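## Section 4: Your first run in the Stullow kitchen
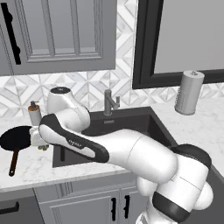

*Fig. 4.1. The Stullow kitchen in the simulator, with the gripper next to the frying pan.*

You've installed Trandden, you've got your club login, and now comes the fun bit: driving an arm! By the end of this section you'll have saved an attempt at the pan task, which is the one we use for the first round of the Undidora student challenge. Set aside a good hour. Most people want to stay longer once it starts to click.

### 4.1 Load the kitchen

1. Open Trandden and choose **Scenes > Club > Stullow**.
2. Wait for the loading bar to finish. The first load takes up to 2 minutes on the older laptops, and later ones are much quicker.
3. Pick **Pan task** from the list on the left.
4. Press **R** to put everything back to its starting pose.

> **Note:** If the worktop shows up plain grey with no veining, the textures haven't downloaded. Close the scene, choose **Tools > Fetch textures** and load it again.

### 4.2 Set your limits

1. Open **Arm settings**.
2. Set **Speed** to 50. You can go faster later (and you will want to!), but learn the reach first.
3. Set **Grip force limit** to 107.
4. Tick **Stop on contact**.
5. Click **Save as** and put your own name in the file name.

> **Caution:** Don't save over `club_default`. Everyone's scripts read from it.

### 4.3 Reach for the pan

1. Press **Tab** until the status line reads *Hand*.
2. Bring the hand across the sink with the arrow keys, keeping it well above the tap.
3. Stop beside the pan and look at how the handle lies. It runs towards the front edge of the worktop, so turn the wrist before you go down.
4. Lower the hand in small taps. Holding the key down is the classic way to bang the fingertips into the marble.
5. Close the gripper with **G** and lift with **Page Up**.

Keep an eye on the soap dispenser behind the hand. It counts as an obstacle, and knocking it over costs you points in the challenge. The forearm can hide part of it, so press **V** to swap views and check your gap.

> **Note:** If the elbow locks up halfway across, press **R** and approach from a little higher. It's a lovely long arm, but it hates being asked to fold back on itself.

### 4.4 Record it

1. Press **F5** to start recording and **F5** again to stop.
2. Check the length shown in the corner. Anything over 400 steps is rejected by the scoring script.
3. Give the run a name and drop it in the **Chambi** shared folder.

Failed runs are welcome too, so please upload them. Socorro Agudelo goes through the folder every Sunday and leaves comments on each one, and some of our best fixes have come from really spectacular misses.

When you've got a run you're pleased with, turn to Section 5 and try the same task from a script.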